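Module Handout 9: Pick-and-Place with a Wrist Camera
Introductory Robotics Laboratory, Lukmont College of Technology
Issued 6 August 2026. Replaces the version circulated in April.

1. Purpose of the session

This handout supports the ninth laboratory session of the module and should be read before attendance. Students will plan, carry out and record a set of pick-and-place trials in which a small item is moved from the table into an open container. The work follows on from the session on gripper calibration and prepares students for the Escobedo project, in which the same methods are applied to a longer sorting task.

By the end of the session students should be able to:

describe the position of a container relative to the gripper, using the wrist view alone;
choose a safe approach path to an open-topped container;
tell apart a failure of grasp, a failure of transport and a failure of release;
keep a trial log that another group could follow without asking questions.

Students who missed the calibration session must complete the catch-up sheet and have it signed by a demonstrator before they are allowed to operate an arm.

2. Terms used in this handout

Approach. The part of the movement between the resting position and the point at which the fingers are level with the item or the container.

Clearance. The smallest distance between any part of the gripper, or of the item it holds, and any other object. Clearance is considered in all directions, including downwards.

Release height. The height of the lowest point of the item above the floor of the container at the moment the fingers open.

Trial. One complete attempt, from the resting position and back to it. An attempt stopped by the operator is still a trial and must be logged.

Wrist view. The picture from the camera carried on the wrist. The camera moves with the gripper, so the fingers keep much the same place in the view while the table and everything on it appear to shift.

3. Reading the wrist view

Students often find the wrist view harder to use than a fixed overhead view. An overhead camera shows the whole work area in one steady arrangement. A wrist camera shows a smaller area, and objects of interest may lie partly outside it. It does, however, show the space between the fingers clearly, and it is the view on which the Escobedo project will be assessed.

The following habits are recommended.

First, find the fingers. They are the only fixed reference in the view and should be located before anything else is judged. Note whether they are open or closed, and whether the gap between them is clear.

Second, find the container and decide which parts of its rim are visible. If a corner lies outside the view, its position must not be assumed. Move the arm back or to the side until enough of the rim can be seen, then plan the approach.

Third, treat shadows with care. A soft shadow beside a container can look like a darker part of the table or like the foot of the container wall. Students using edge detection in the Fimis software should expect a false edge where a shadow begins, and should compare the detected outline with the view before accepting it.

Fourth, look for small marks on the table surface. Crumbs, fibres and specks are of no importance to the arm, but the detection stage may report them as objects if the minimum size is set too low.

4. Containers

Moulded plastic trays were used in earlier sessions. Their straight sides and plain colour make them easy to detect, and a student who has worked only with trays may come to rely on those features. For the present session woven baskets are also in use. A basket rim is thick and uneven, its outline may curve slightly, and light can pass through gaps in an open weave. The software may therefore return a broken outline, or several short outlines in place of one.

Groups should not correct this by raising the smoothing value until the weave disappears. Heavy smoothing also moves the detected rim, and the error will be carried into the approach path. The preferred method is to mark three well-separated points on the visible rim by hand and to compare them with the detected outline. Any disagreement is to be entered in the log.

A basket is also lighter than a tray and will slide if it is touched. A basket that has moved must be put back to its starting position before the next trial - the arm's program has no knowledge of the change.

5. Procedure

5.1 Check that the emergency stop is within reach of the operator. The operator does not leave this position while the arm is powered.

5.2 Load the session file in Fimis and confirm that the wrist view is live. Move the arm a short distance by hand control and watch for the matching change in the view.

5.3 Open the fingers fully and bring the arm to the starting position. Save one still from the wrist camera. The still is placed in the log before the first trial.

5.4 On a printed copy of the still, draw the intended approach path as a single line from the gap between the fingers to the chosen point inside the rim. Mark the place where clearance will be smallest.

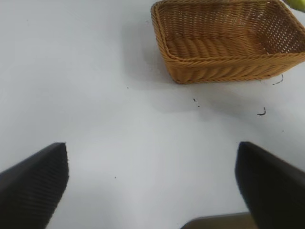 Figure 1. Wrist view with the fingers apart and the woven basket ahead and to the right. Note the soft shadow below and to the left of the basket.

5.5 Run the path at reduced speed without an item. The second student watches the rim and calls out at once if clearance is lost. Full speed is not permitted at any point in this session.

5.6 Place the item in the start area and carry out 15 trials. The starting position of the basket is kept the same throughout. After each trial the item is returned to the start area by hand, with the arm paused.

5.7 Change one setting only, either the release height or the direction of approach, and carry out a further nine trials. The reason for the choice of setting is to be written down before the first of these trials is run.

5.8 Return the arm to its resting position, power it down, and sign the bench sheet.

6. Keeping the log

Each trial receives one line in the log. The line gives the trial number, the setting in use, the result, and a short remark where the result was anything other than a clean release. Results are entered under the following headings.

Success: the item rests wholly inside the container and the container has not moved.
Grasp failure: the item was not lifted, or left the fingers before transport began.
Transport failure: the item was dropped, or touched the rim, on the way to the container.
Release failure: the item stayed between the fingers, landed outside the container, or came to rest on the rim.
Stopped: the operator ended the attempt. The reason must be given.

An item which reaches the basket although the basket has been pushed out of position is not a success. It is logged as a transport failure or a release failure, according to when contact took place. Groups in earlier years have lost marks on this point.

Entries are made in ink at the bench. Corrections are shown by a single line through the original entry, which must remain readable. Logs typed up afterwards will be accepted only if the bench copy is attached.

7. Written work

Each pair submits one report of no more than 2 pages, excluding the log. The report should state the result for each group of trials, discuss the most common type of failure, and explain how the wrist view was used in planning the approach. A saved still should be included and labelled to show the visible part of the rim, the planned path and any region in which detection was unreliable.

Marks are given for the quality of the record and of the discussion. A low success rate does not reduce the mark where the failures have been properly logged and considered. Reports which give only a success rate will not receive a pass.

8. Preparation for the next session

Read the Rarberg bench guide, sections on container detection and on repeated trials. Students should also bring their signed bench sheet and a first sketch of the work area they intend to use for the Escobedo project, showing the position of each container and the resting position of the arm. Requests for additional containers are to be made on the equipment form, which is kept at the laboratory desk.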